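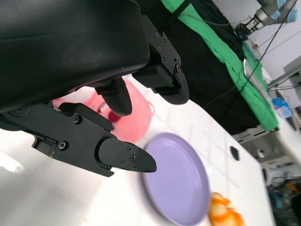

Gurora to open second repair and reuse shop in Tremar

2023-10-17

Household goods charity Gurora will open a second shop in Tremar in December, taking over the former carpet showroom on Odera Street. The shop will sell donated furniture, small appliances and kitchenware, and will have a repair counter where residents can bring in items of their own.

The lease has been signed for five years. Work on the ground floor has started and includes new lighting, a wider front door and a ramp from the pavement. The upper floor will be used for storage and for evening classes, which are due to begin in the new year.

Gurora's first shop, on the harbour side of town, has been open since 2016. It will stay open with the same hours. Large items such as wardrobes and sofas will move to Odera Street, where there is rear access for vans.

"We have been turning away good furniture for two years through lack of floor space," said Loan Đàm, director of Gurora. "People ring up with a solid table and we have to tell them to try again next month. The new building gives us 200 square metres on one level and a yard to unload in."

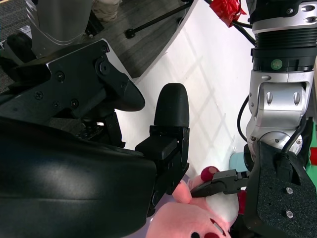 The repair counter will be run by Quang Kim, who has managed the workshop at the harbour shop for the past four years. Kettles, lamps, toasters, radios and vacuum cleaners will be accepted. Microwave ovens and gas appliances will not. Customers will pay a flat fee of £2 to have an item looked at, plus the cost of any parts. All electrical items sold in the shop will be safety tested before they go on display.

Fitting out the building will cost £145,000. Local building supplier Cledex has agreed to provide paint, timber and flooring at cost price, and the remainder comes from shop income and a public appeal held last spring.

"The old showroom has stood empty for too long and we're glad to see lights going back on," said Ysaline Caron of the Odera Street Traders' Association. "Parking is what our members ask about most, and Gurora has agreed to keep van deliveries to before ten in the morning."

Donations for the new shop can be booked from the middle of November. Collection is free within Tremar for items too large to carry. Mattresses must have a fire label attached.

Recent news
Harbour shop: changes to winter opening hours
What we can and can't collect
Chair caning course: places available
Annual report now online

Press contact: Sun-ja Jin, Gurora press office
© 2023 Gurora. All rights reserved. | Back to top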